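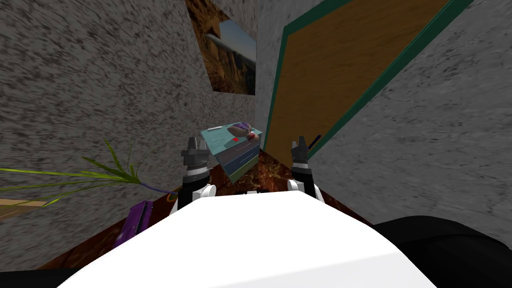

Ralley — Equipo de Preparación de Pedidos y Simulación

Pregunta
¿Qué pasa con los turnos cuando el robot de dos brazos entra en la mesa de clasificado?
Publicada por Viera Šimko el 14 de mayo de 2024

Trabajo en clasificado de material de oficina. Desde febrero ensayan la tarea en el simulador, con la mesa, la cajonera y los objetos pequeños encima, y a varios nos han pedido que revisemos los intentos. Somos 16 en el turno de tarde. Mi duda es si revisar cuenta como puesto o como apoyo, y si quien revisa pierde el plus de mesa. En la hoja de Amwood no viene nada.

3 respuestas

Jozefína Gajdoš
Cuenta como puesto si pasas ahí más de media jornada. En Štefanec lo hicimos así y el plus se mantuvo. Lo que cambia es el trabajo: antes movías cajas y ahora miras una pantalla y marcas dónde falla la pinza. Yo revisaba hasta 139 intentos por turno y acababa con los ojos peor que antes la espalda. Pide pausas de pantalla por escrito — a nosotros nos las dieron al segundo mes, después de reclamar.
Otra cosa: los objetos finos, tipo bolígrafo, dan más trabajo de revisión que los demás. Si te asignan por número de intentos, que lo tengan en cuenta.

Vratislav Tichý
depende del convenio, pregunta en personal

Araba Nyarko
Lo de Jozefína vale para Štefanec, pero en Ralley el apoyo se registra con el código 73 y el puesto con el 134. Mira tu parte de horas. Si pone 73, el plus no se pierde el primer trimestre y luego sí, salvo que el encargado cambie el código. A mí me lo cambió Ľubomír Matoušek en dos días, con un correo bastó.
Sobre los turnos, de momento siguen igual. La mesa real la llevamos nosotros y al simulador van dos personas por turno, rotando cada semana. Quien no quiera rotar puede decirlo, aunque conviene hacerlo antes de que salga el cuadrante.

Comentario de Viera Šimko: Gracias, tengo el 73. Escribo hoy a Ľubomír.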